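Teaching by hand: our home sessions with bowls and plates
By Dede Boateng
February 6, 2022
14 comments | 200 shares

Many readers asked us what we do in the home part of the Skernari project, so I want to tell a little about it in this issue.

The idea is simple. A person holds a gripper in each hand and does the housework with them. Fingers do not touch the dishes, only the pads of the gripper do. Each gripper records how it moves and how wide it opens, and later the robot learns from these recordings. We don't need to carry a robot up the stairs of each family, and I think the families like this very much.

Now we are working on the dining table. The task is to bring bowls and plates of different size into order, and it is more difficult than I believed when I wrote the plan. A plate lies flat and gives you very little edge to hold. A steel bowl is smooth and it likes to turn when you take it only on one side. My own first bowl went on the floor - the host laughed, I did not.

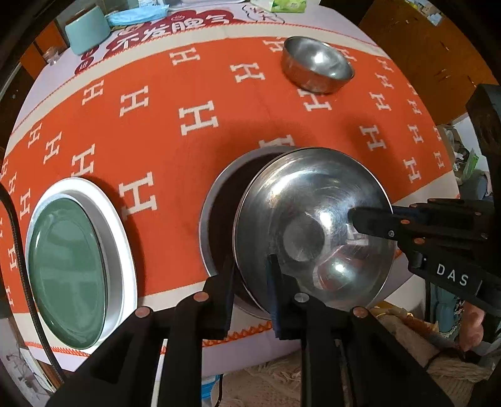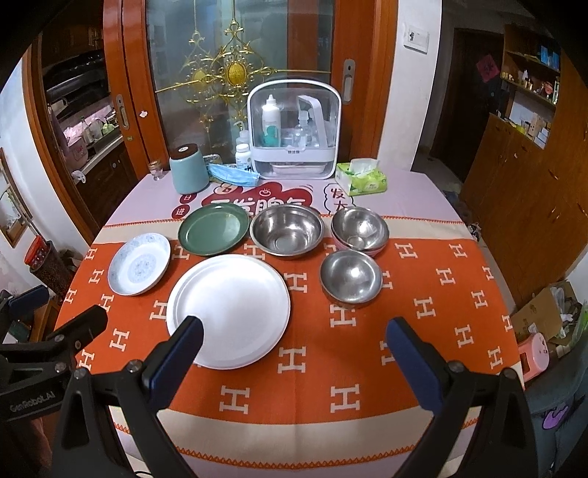
Bowls and plates on the orange runner, with the grippers at work.

We ask the people who record to follow a few habits. Move at the speed you would use at home when you are not in a hurry. If the grip is bad, open the fingers and try again, and do not stop the recording. The corrections are useful for us, because the robot will also make a bad grip sometimes. Please don't clean the room for us either. The shelves, the things at the back of the table, the pattern of the cloth, all this may stay as it is in daily life.

From the table task we have now 1,237 recordings that passed the check. More than 400 others were put aside, most of them for the reason that one hand went out of view of the other for too long. Luvau, our checking program, marks these by itself, but a person still looks at every one before we remove it.

The next step is to train with steel bowls only and then to add the plates. I expect that the plates will be slow. In June we would like to begin with cups and spoons, and for this we are looking for 5 more homes. If you want to take part, or if you only want to try the grippers for an afternoon, please write to me at the project desk.

Recent items
- Talebi: first notes on folding towels
- How we check a recording in Luvau
- Brukement workshop, places still free
- Left hand, right hand: what our recorders told us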